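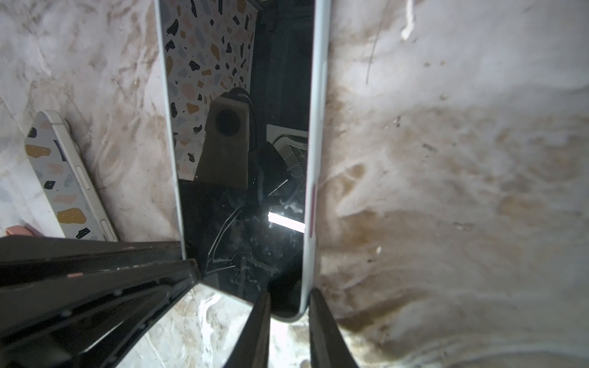
Item 3: the dark phone with the light frame, and the phone in the terrazzo-style case.

Prurnum Shared Office, Sarnia
Minutes of the members' meeting, January 30, 2022

Present: eleven members. Apologies were received from two members. The meeting was opened at 10:05.

1. Minutes of the last meeting
The minutes from October were read and accepted with one correction. The new printer was bought from Adden, and it was not rented as written.

2. Money
The balance of the common account is $3,067. The heating bill is higher than last winter, but it is already paid. A member asked if the coffee money can be kept separately. It was agreed to try this for two months.

3. Old phones
The office owns several old phones which are used for the door bell and for testing web pages. The meeting discussed which of them should be kept.
The phone with the silver-white frame has dust and smudges on the screen, and there are lines on the glass which look like scratches. One member proposed to sell it. Others said that the price would be very low – some $83 at best – and that it is still good enough for testing. It was agreed to keep it, to clean the glass and to order a screen protector.
The phone in the case with black, yellow, pink and gray-blue chips will be used for the door bell. The case stays on.
All personal accounts must be removed from both phones before the next meeting. A limit of $200 was set for cables and chargers this year.

4. Chang room
The booking list for the Chang room is often not filled in. Members are asked to write the name of their company and also the end time. The proposal to lock the room in the evening was not accepted (four for, seven against).

5. Other matters
The kitchen window does not close well. The landlord was informed by letter, no answer yet.

The meeting was closed at 11:20.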